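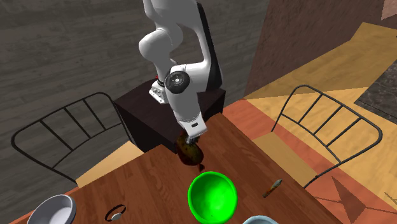 Ticket: Trovholm awning, left arm won't lock
Status: open

Hi, me again! Quick update on the awning for my van. I took it to the Liapis campground for a long August weekend, and the left support arm still slides down on its own. It holds fine until you hang a lantern on it or the wind picks up, then it drops a few inches and all the rain runs toward the door (my poor boots).

Tried so far:

Tightened both clamp screws. No change.
Swapped the left and right arms. The problem moved to the right side, so it's the arm and not the bracket.
Cleaned the sliding part and left it to dry overnight. Held for 2 hours on Sunday, then slipped again.

Gerd Kröger in your parts department told me to check the rubber washer inside the lock. I can't get the cap off! Does it twist or pull? The manual shows 4 screws there and mine only has 2, so maybe I've got an older version?

The awning is on a Cumov rail, 80 inches long, if that matters. I'd be happy with just a new arm. We leave for Nenulham at the end of the month and I'd love to have it fixed by then.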